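Right, we are 25 days into me learning Welsh properly and I have Thoughts. A thread, because my sister has muted me on the subject.

1/ I did Welsh at school and came out able to say I like coffee and ask to go to the toilet. That was it. I'm now trying to get to 500 words before the summer and I've got 100 that I'd trust in a shop.

2/ Mutations. MUTATIONS. You learn the word for cat (cath), you're dead pleased, then you want to say "his cat" and it's gath. Her cat? Chath. My cat is fy nghath and I need a lie down.

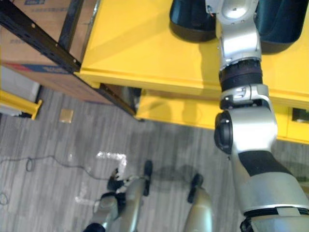 3/ Colours have been my favourite bit so far. Melyn is yellow, but it goes melen with some feminine nouns, and glas is blue except when it's grass, when it can be green — I love that and I refuse to be told it's confusing.

4/ Angharad Gronow takes our Friday class and she makes us order our tea in Welsh at the break. Branwen panicked and asked for 3 sheep. We've all been calling her Farmer since.

5/ Best tip I've had came from Mabli, who said to talk to yourself while washing up. Plât. Cwpan. Cyllell. You feel a right wally for a week and then the words just turn up when you need them! 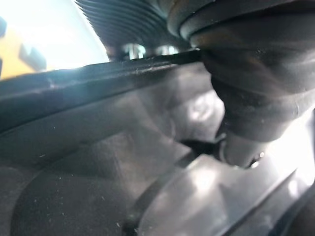
Du = black. Llwyd = grey. Getting there!

6/ Still can't do the ll sound on a bad day. Glenys says put your tongue as if for an L and blow, so now there's spit on my laptop.

7/ If anyone's got easy telly to recommend with Welsh subtitles please shout. Nothing too murdery, I'm watching it over breakfast. Diolch!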